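Count the rooms as well as the hours

Most papers on robot learning give the size of their training set in the first paragraph. It is usually a number of hours or a number of demonstrations, and a bigger number is taken to mean better work. I think this is the wrong thing to put first. For household manipulation, the number I want to see is how many different places the data came from, and it is often missing altogether.

Our group has spent the last year on a method we call Wuviro. The policy itself is fairly ordinary. It takes camera images and predicts a short run of hand movements and jaw openings, and it learns by copying people. We changed very little in the model. What we changed was how we picked the demonstrations.

We began with 1656 recordings of people doing small tidying jobs with hand-held grippers: putting things into boxes, lining things up, moving something from one side of a surface to the other. The plan was to train on all of them. Before doing that, we sorted them by home and found that a large share had come from 3 homes, whose owners were keen and had time to spare. The rest were spread thinly over 17 others.

So we trained two policies. The first had everything. The second had only 305 recordings, chosen so that no home gave many more than any other. We then tested both on a robot arm in rooms neither had seen. The smaller set did better at picking up the right object and better at putting it inside the box instead of on the rim. On the lab bench, where we had also been testing for months, the two were hard to tell apart. If we had stopped at the bench, we would have written that the extra recordings did no harm and moved on.

I don't want to claim too much for this. It is one kind of task, one kind of gripper and one model. We ran the comparison again with a different random choice of recordings from each home and the gap got narrower, though it stayed in the same direction. Someone with a larger model may find that it soaks up the imbalance without trouble. I would like them to check, and to print the answer either way.

The reason I care about where the recordings come from is easy to see once you look at a few of them. A lab bench has a plain top and a plain wall. The objects are chosen because they are easy to grasp, and they tend to be the same ones from one paper to the next. A bed in a family home has cartoon cushions at the edges and a flowered cloth behind it, and the things on it may be small, shiny and close together. 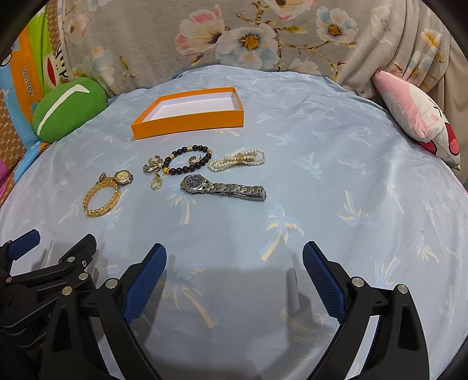

Jewellery and an open box on a bedsheet, with the gripper jaws open in the foreground.

Jewellery is a fair example of what bench testing leaves out. A watch with a metal band has no fixed shape. The band may be curled into a loop or stretched out straight, and the two call for different grasps. A bracelet with a ring lying inside its loop raises a question of order, because taking hold of the bracelet first may drag the ring along. Small hoop earrings in a bunch are worse again. The person holding the gripper deals with all this without much thought, and a policy has to pick it up from examples. A hundred more recordings on the same bedsheet with the same watch will teach it very little after the first few.

There are two objections I hear often, and both have something in them.

The first is cost. Going to a new home takes a morning. Staying in the same one and recording another batch takes an hour. This is true, and hand-held grippers only partly help. They are cheap to carry and need no arm bolted to a table, so the visit is easier than it used to be, but somebody still has to arrange it. My answer is that the price of a recording should be worked out against what it adds. By that measure our cheapest batch was the most expensive one we had.

The second objection is that variety makes results hard to compare. If every group tests in different rooms, who can say which method is ahead? Shared benchmarks were set up to fix this, and I have nothing against them. We reported on Gutel, as most people do, and will again. But Gutel has one table and one set of objects, and methods have been tuned on it for so long that a small gain there tells me mostly about patience. A group can publish its Gutel score and also say how it did in rooms it had never entered. One extra row in the results table would cover it.

We made mistakes of our own here. Our early recordings carried no note of the home, only the date and the operator, and we had to work out the rest from the bedspreads and curtains. That took two people most of a month. A few recordings could not be placed and were dropped. We also treated "home" as the unit, when it should probably have been the surface. A kitchen worktop and a bed under the same roof have less in common than two beds in different towns. If I were starting again, I would note the home, the room, the surface and the set of objects for each recording, and I would do it on the day.

The Povus release, which came out while we were writing up, does part of this. Each recording has a room label, and the paper gives a plain table of how many came from each. Reading it, I could tell straight away which results to trust and which rested on a handful of kitchens. It made for a less impressive first page than a single large total would have done.

My request to authors is a small one. Give the hours if you like, but put the number of homes and surfaces beside them, and say how evenly the recordings are spread. Say which rooms were kept back for testing and whether anyone had worked in them before. Reviewers should ask for these figures when they are missing, in the same way they now ask how many trials were run.

Our own table, with the unplaced recordings listed separately, is in the appendix to the Wuviro report. The labels for the surfaces are still being added, and we expect to finish them in January.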